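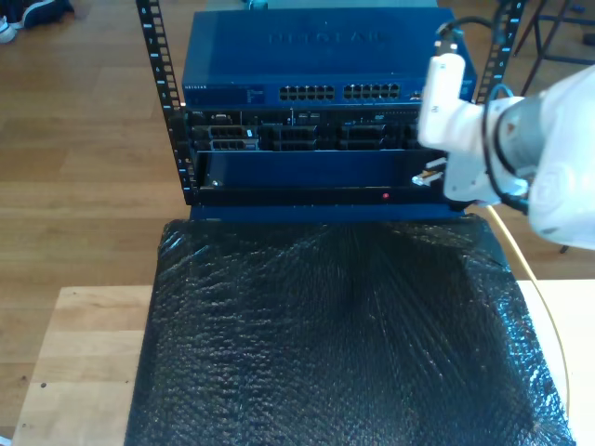
Selling a cap one at a time

When Milovan Vukčević opened his online shop for caps and knitted hats, he listed 321 products on the first day. Today the shop, called Grenden, has 209. He told me this in the first minutes of our talk, and he seemed more proud of the smaller number.

"In the beginning I took everything the wholesaler offered me," he says. "Every team, every color. Then a customer writes to ask if the gray cap fits a big head, and I have never held the gray cap in my hands. What can I answer?"

Now he answers because he has tried. Before a new cap goes on the site, he and his partner Arben Berisha order a single piece, wear it for some days and wash it by hand. Berisha writes the product text afterward. He worked before in a sports store, where he learned to listen to how people speak about sizes.

"They never say centimeters," Berisha says. "They say, my husband's hats always fly away, or, it leaves a red line on my forehead. So I write about that. I put the centimeters too, but lower on the page."

The text for their best seller, a low cotton cap called the Talpur, is only five sentences long. One of them says that the brim arrives quite flat and must be bent by the owner. Vukčević did not want this sentence at first. He was afraid it sounded like a defect. Berisha kept it, and the returns for this model became fewer during the summer.

Returns are a subject they both come back to often. A customer has 30 days to send a hat back, and the shop pays the postage if the mistake was in the description. I asked who decides whose mistake it was.

"I do," says Vukčević. "And Arben says I am too soft."

"He is too soft," says Berisha.

They do not agree about prices either. Many shops change the price several times in one day, following what the bigger sellers do. Grenden tried a program for this in July and stopped after 2 weeks. The price of the Irine, a wool hat with a folded edge, went down at night and up again before lunch, and a woman who had put it in her basket in the evening wrote to them quite angry the next day. She received the lower price. Since then the prices are changed by hand, usually on a Monday, and the date of the last change stands under each product.

"Maybe we lose some money with this," Vukčević says. "I did not calculate it exactly. I sleep better."

The winter stock comes mostly from Nallska, a small knitting company which they found through a trade fair. The first delivery was late, and half of the labels had the wrong washing symbol. Berisha replaced them himself at the kitchen table, with a needle, over three evenings. The second delivery had no such problem, and a third is expected before the holidays — this time with a children's size, which customers have requested for a long time.

I asked if they would sell caps with light or sound, as one sees now at football games. Vukčević made a face. Berisha said he already has one at home for testing, but the battery is hard to change and he does not know yet how to write it politely.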